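Search this site Go Menu

3.2 Storage conditions and tool wear

Hand tools kept in shared workshops are often stored loose in a single open container. Users drop a tool in when they finish with it and dig through the pile when they need one. This section looks at how that habit affects the tools and the container, using the bins surveyed at the Tritport workshop in August.

We logged 1251 tool returns during the survey. In 888 of these the tool went into an open bin, and the remainder went to a wall rack or a drawer. Users we spoke to said the rack was slower, mainly when their hands were full. Calloway reported the same preference in her earlier study of the Spanos repair shop, where racks were moved closer to the benches and use of the bins still did not fall.

Loose storage has two costs. The first is search time. Tools with long handles cross over one another and lock together, so pulling on one moves several. Handle color helps only when the handle is on top and pointing outward. The second cost is surface damage. Metal parts rub against the walls and floor of the bin each time the pile is moved, and coatings wear through first on the slopes where tools slide down.

Both effects can be seen in the sheet-metal bin in Figure 4. The inner back slope is scuffed, with a ragged line where the bright white area gives way to bare dull metal, and the floor is marked with smudges and scratches. One tool with a reddish-brown handle lies apart from the others near the base of the slope, while the rest form a tangled pile farther forward.

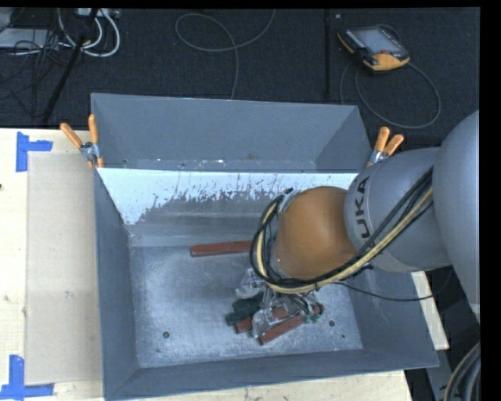

Figure 4. Hand tools stored loose in an open sheet-metal bin, with wear on the back slope and floor.

We did not measure coating loss directly. Wear was scored by eye on a scale from 0 to 100, and two raters scored each bin separately. Where their scores differed, the lower one was kept. Rubber liners were tried at the Sternivia site and are discussed in Section 3.3.

This site uses cookies to remember your settings. Accept Decline

Contact | Copyright Delphine Calloway and co-authors | Back to top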